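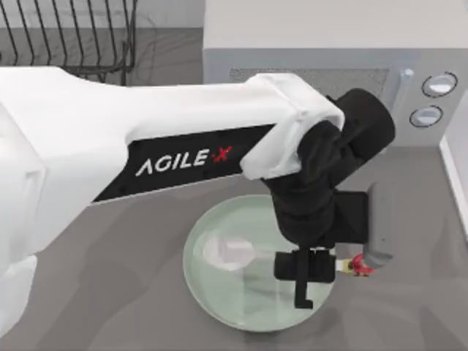
## The 224 to Tukness

The 224 bus stopped running on Sundays in December. I only found out when I was standing at the stop in Nestdale with a bag of library books and a flask. The new timetable was in the shelter, behind the scratched panel, with the Sunday column missing.

I've used that route since 2017. On weekdays it's mostly school and hospital traffic, but on Sundays it was how people got to the railway station in time for the 5 o'clock train. Now you need a taxi or a lift. Zewditu Feyisa, who drove it for the previous operator, told me Sundays were never full but never empty either.

Moteleo, who took over the contract, say the council cut the subsidy. The council says Moteleo asked for more money than before. I've read both letters and I can't tell who is right.

Cyril Bickerstaff has a petition going, with nearly 1000 names on it. You can sign at the counter in Havlíček, next to the till. I signed on Saturday and so did Yến Mạch, who has to get to early shifts in Tukness.

The public meeting is in the school hall. I'll post the time when I have it. The Saturday buses haven't changed, apart from the last one, which leaves ten minutes earlier.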